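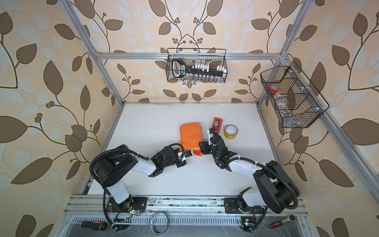 Brasbridge, Tuesday, August 22, 2023

Notes for Color for Beginners, week 3

Hi all! Last week we mixed grays until everyone was sick of them, so tonight is glazing (finally!). A glaze is just a thin, see-through layer of paint over something dry. Bring the 200 gsm paper, please, the cheap pad buckles the minute you wet it. Tahmineh Kazemi has the spare brushes if yours are shedding.

Start with a pale wash of yellow and let it dry all the way. I mean it, go get a coffee. Then lay a thin red over half of it and compare the two sides.

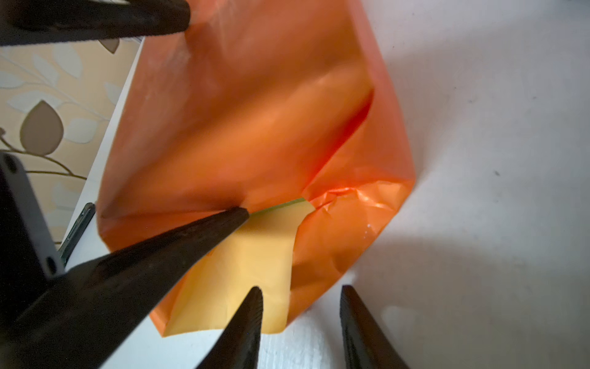
Layers of one color get deeper long before they get darker, and that trips people up. They reach for black and the whole thing goes to mud. Look at the crease in the orange bag, where the film folds over itself: it's a dark red-orange, much richer than the plastic next to it, and you'd get there with a second coat of the same glaze. Leave bare paper for the little white glints.

Now for neighbors. A color never sits alone on the page, and I'd like you to paint the same orange square on three different grounds before you go home. Mousavi's book has a good chapter on this, pages 200 and up.

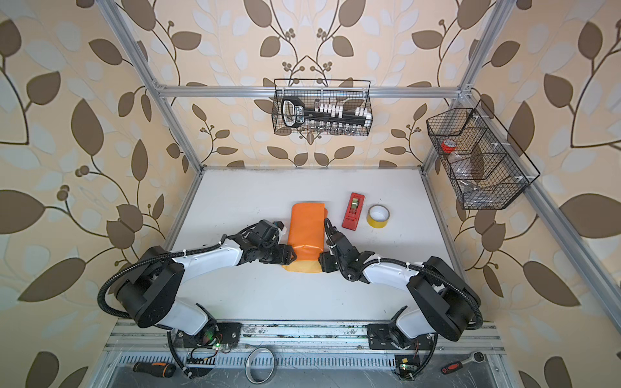 Warm and cool are relative, so stop asking me whether brown is warm! Ask what it's next to. On the wallpaper, the big brown leaves look warm beside the pale blue-white ones, but put your thumb near that orange and the same brown calms right down. Try both pairs in your sketchbook, small swatches, no outlines.

Homework: one glazed page, any subject. We're in room 542 again next time.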